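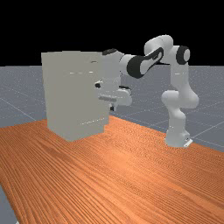 Attachment 1. Arm and gray cabinet on the tabletop, black background.

Ticket: internet drops every evening, Taltel 300 plan, Skalter router
Status: open, waiting on customer (that's me, sorry)

Hi again! I'm putting everything in one place like your chat person asked, so you don't have to scroll through my eleventy messages. Short version: we pay for 300, we get 300 most of the day, and then at night it falls on its face and the router has to be power cycled before anything will load.

We're on Pathak Street, upstairs unit, and the line comes in through the hall closet. The Skalter is on a shelf in there with the door open. I've had this service since January and the first couple months were great, no complaints at all.

What it does: somewhere after 9 pm the light on the front goes from solid green to blinking amber. Wi-Fi still shows full bars on my phone, but pages just hang. The Bomby speaker in the kitchen starts telling me it can't find the network (in the middle of a song, thank you very much). If I leave it alone it may come back by itself in ten minutes, or it may not come back until morning.

What I've tried so far:

Restarted the router from the app. Worked for one night.

Swapped the cable between the wall and the router with the one from the box, which was still in its twist tie. Same thing the next evening, so I left the new one in.

Turned off the microwave, the baby monitor and the cordless phone, because a forum said to. I felt silly. The light went amber with all of them unplugged.

Plugged my laptop straight into port 2 with a network cable and turned its Wi-Fi off. Still dropped! So I'm pretty sure it isn't the wireless part, and I'd love it if we could skip the step where I move the router to a more central location. I've been asked to do that on both calls.

Factory reset. Took forever to get everything back on, and the printer is still sulking. That bought me two good nights and then it was right back to amber.

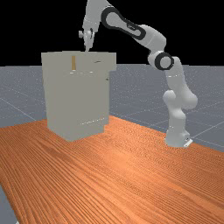 Attachment 2. Same setup, arm reaching over the top of the cabinet.

Update, next morning: I found the log page in the router settings, under Advanced, then System. There's a whole run of lines that say "WAN link down" and then "WAN link up" a few seconds later, over and over, and they match the time the light was blinking. Before each batch there's one about a lease renewal failing. No idea if that's the cause or just what happens when the line goes, but it's there every single time. I can copy the text into here if you want it, just tell me how far back to go.

Also, the firmware page says I'm up to date, but the date next to the version looks pretty old to me. Is there a newer one you can push from your end? I don't want to go hunting for a file and load the wrong one.

Update, same day, 10:40 pm: dropped again. I didn't touch anything this time, like you asked. Came back on its own after I'd given up and started brushing my teeth. My downstairs neighbor has Taltel too and says hers is fine, but she goes to bed at nine so I wouldn't lean on that too hard.

I'm okay with a tech visit if that's where this is headed. Mornings are best, and the buzzer doesn't work so please have them call. If you'd rather send a new Skalter first, that's fine too, I just need to know whether I'm supposed to mail this one back in the same box. I still have the box, minus the foam.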